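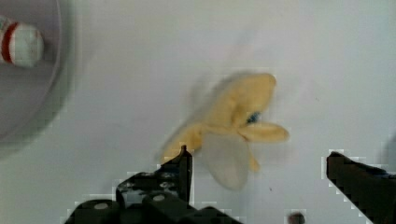 Search news and notices

Flomden chapels to publish new hymn book, having run out of sticky tape for the old one

08/03/2022

Filed under: Worship & Music, Chapel News

2 comments

The Flomden Union of Independent Chapels is pleased to announce that its new hymn book, Tisilel, has gone to the printer and will be in the pews by September. The Union is aware that it has announced this before. On this occasion the printer has confirmed it in writing.

Tisilel contains 356 hymns, a small section of psalms set for singing, and an index that has been checked by people who did not compile it. It replaces the Flomden Chapel Hymnal, known to most members as the brown book, which has served the chapels faithfully and has been held together in recent years by tape, elastic bands and, in one chapel, parcel string.

The name comes from a tune written in the early days of the Union by a schoolmistress at Risby, who left no explanation of what it meant or how it should be said. The editors put the stress on the first syllable. Risby puts it on the last and does not regard the matter as open. The tune itself appears in the new book with its original harmony, including the chord in the third line that every organist has assumed to be a misprint. It has been compared with the manuscript and she meant it.

How the hymns were chosen

Members were invited to send in the hymns they would most like to see in a new book. They nominated 1319, which the editors took as a sign of a healthy interest in congregational song and also as a serious problem, given the weight of paper. A book of that size would have needed its own trolley.

Each hymn was then sung through by the editors, all the verses, in the schoolroom at Flomden, with the heating on when the key could be found. The rule was that nothing could be turned down unless it had been sung. This rule was proposed on the first evening in a spirit of fairness and was regretted by the second. It was kept to all the same, and several hymns that looked very poor on the page turned out to be rather good once people were on their feet. A smaller group went the other way.

Of the hymns in the brown book, 191 have been carried over. Members will naturally wish to know whether their own favourite is among them, and the full list has been sent to every chapel secretary to be pinned up in the porch. The Union asks that it be left pinned up. The draft list went missing from one porch overnight and came back with additions.

"We have tried to make a book that people will want to open," said a spokesperson for the editors. "We know that for the first year they will mostly open it to see what we have done with the Christmas section. We have done very little with the Christmas section. We are not fools."

What has changed

The words have been left alone wherever possible. Where a line had become hard to understand, the editors asked whether anybody had ever understood it, and in most cases decided that those singing it had come to their own arrangement. A handful of verses have been put back which the brown book dropped to save space. These include the fourth verse of the harvest hymn, with the locusts.

Several tunes have been lowered. The brown book was edited at a time when the Union had a good supply of tenors and it seems to have expected this to continue. Most melodies now stop at a D, with the occasional E for special occasions and the young. Organists who prefer the old keys may of course go on using them, but are asked to warn people.

Every hymn now has its tune printed on the same opening as its words, so that no one has to turn over in the middle of a verse. This was the single most common request from accompanists, several of whom wrote about it at length, and one of whom enclosed a diagram.

There will be two editions. The full music edition is a hardback in dark green. The words edition is in large clear type as standard, the Union having given up on the idea of a separate large-print book after learning that nearly everyone intended to order that one. Both editions use the same numbering. Members who remember the brown book, in which they did not, will see the attraction. For a generation it has been possible for the choir to begin one hymn while the congregation began another, and the chapels have got quite good at it.

Printing and binding

The work is being done by Balogh, the bookbinders, who also rebound the Union's pulpit Bibles and so know what our buildings can do to paper. The firm was asked for a binding that would survive damp, radiators, toddlers and being used to prop open a vestry window. It has offered a sewn spine and a wipeable cloth, and has politely declined to give any undertaking about the window.

Balogh also pointed out, while the proofs were in hand, that the evening section contained the same hymn on facing pages under two different first lines. The editors are grateful. They would like it known that they had sung it both times and had noticed that it seemed familiar.

What will happen to the brown books

Each chapel may keep as many of its old books as it wishes. Members who have been using the same copy for years, and have written in it, are welcome to take it home. Anything left after that should be boxed and labelled for collection, when the usable copies will be passed to the residential homes visited by the chapels, whose singers have said firmly that they want the old book and would be obliged if no one brought them the green one.

Copies with names inside the cover will be set aside for the Union's record room at Flomden, together with whatever is found between the pages. Books returned so far have produced pressed flowers, a quantity of sermon notes, a recipe for marrow chutney and a noughts and crosses tournament that appears to have run through most of one Lent.

Launch

The book will be sung in for the first time at Risby in September, at an afternoon service for all the chapels. The programme is made up entirely of hymns from the new book and will open with the title tune. Visitors may pronounce it as they please, quietly. Tea will follow in the hall. Chapels bringing a coach party are asked to let the Union office know beforehand, and to remember that the lane at Risby has not been widened to mark the occasion.

An evening for organists, pianists and anyone who has been talked into playing will be held beforehand at Flomden, so that the unfamiliar tunes can be tried out in sympathetic company. Copies will be lent for the evening. They will be collected at the door.

Ordering

Chapels should send their orders to the Union office on the form enclosed with the spring circular. Orders made by telephone will be accepted, but the office asks callers to say clearly which edition they want, and to have agreed this with the rest of their chapel first. Private orders from members are welcome and will be sent out once the chapels have been supplied.

Letters about hymns that have been left out should be addressed to the editors, care of the same office. They will all be read. The office has bought a larger box.

Notes for editors

The Flomden Union of Independent Chapels is an association of self-governing congregations which share a record room, a preaching rota and a hymn book. Tisilel is published by the Union and printed and bound by Balogh. Review copies of the words edition can be had from the Union office on request. The music edition is heavier and the office would rather you came and fetched it.

191 shares

Tags: hymn books, congregational singing, Risby, publications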